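Hanan Tarawneh
Thermal paste, a thread. I look after 400 desktops for a chain of opticians and most of the "slow PC" tickets I close have a heatsink at the bottom of them.

Hanan Tarawneh
First point: paste is a filler. Two metal faces that look flat are full of tiny gaps, and air conducts heat very badly. The paste replaces the air. Where the metal already touches, paste makes things worse, so more is not better.

Hanan Tarawneh
Second: the quoted conductivity on the tube tells you little. Test conditions differ between makers, and the thickness of the layer matters more. Even mounting pressure gives a thin layer. Tighten the screws in a cross pattern, a couple of turns each.

Hanan Tarawneh
Third: age. Cheap paste dries or creeps outwards after years of warming and cooling. Our oldest batch idled 13 degrees above the newer ones in the same room. Same fans, same dust, same case. Cleaned and repasted, the gap closed to 2.

Hanan Tarawneh
Cleaning: isopropyl alcohol and a lint-free cloth. Kitchen roll sheds. Wipe from the edge inwards so you don't push old paste over the side. Let both faces dry before you apply anything.

Hanan Tarawneh
Warm the machine up for ten minutes before pulling the cooler, then switch off and unplug. Cold paste grips – on a pin-type chip it can lift the processor straight out of a closed socket. Twist gently, then lift.

Hanan Tarawneh
If the chip is coming out as well, lever up first, and keep fingers and cloths away from the open socket. Do the paste work with the processor seated.

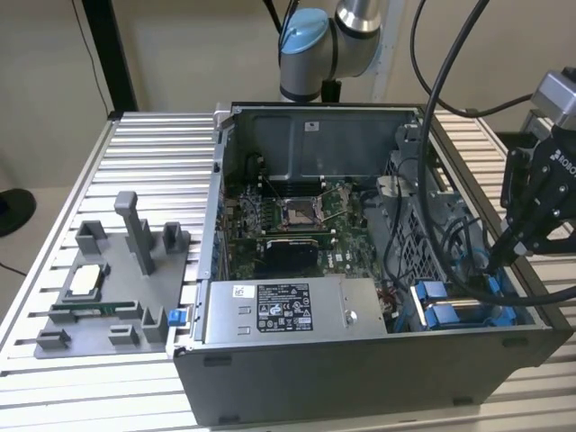
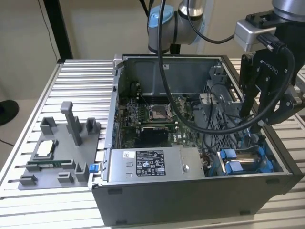
Socket empty, case on its side.

Mihret Abdella
Agree on the cross pattern, less sure about repasting on a schedule. We stopped doing it at Plernon and only open a machine when the fan sits above 2000 rpm at idle. Fewer bent clips that way.

Hanan Tarawneh
Fair. Fan speed is a decent trigger if you log it. I'd still do the old batch once, as they were all built with the same grey stuff from Brelitz and it had gone to chalk in every one I opened.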